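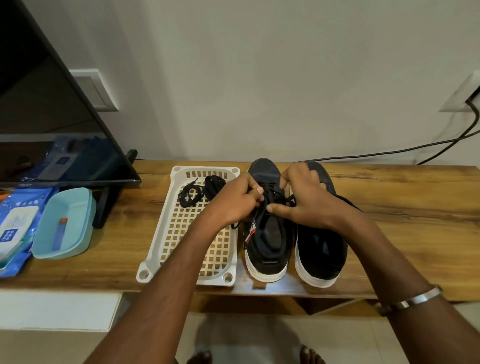 Heft 2, Seite 15

Magazin > Technik > Haushalt

Schnürsenkel bleiben Handarbeit

Ein schwarzer Turnschuh, zwei Hände, ein Senkel: Für Jarmila Štěpánek ist das die schwerste Aufgabe auf ihrer Liste. Sie leitet bei Flisbridge in Stundov die Versuche mit Haushaltsrobotern. Handtücher falten die Greifarme inzwischen passabel. Beim Einfädeln liegt die Quote nach 500 Anläufen bei null.

Der Senkel gibt nach, verdreht sich und verschwindet unter der Zunge. Eine Hand hält, die andere zieht die Schlaufe nach, und beide verdecken dabei die Ösen. Das Modell Asa bricht an dieser Stelle ab. Der Nachfolger Liao soll im Januar kommen, mit feineren Fingern und einem Sensor für Zug.

Auch in der Werkstatt nebenan, wo Schuhe neu besohlt werden, schnürt weiterhin die Belegschaft. Štěpánek rechnet mit einigen Jahren, bis sich daran etwas ändert.

Kommentare

bertl_k: Klettverschluss gibt es seit Jahrzehnten.

Moni: Mir würde Geschirr ausräumen reichen. Was kostet so ein Asa?

hjw: 4000 im Monat Miete, stand im letzten Heft.

Kontakt | Impressum | Nach oben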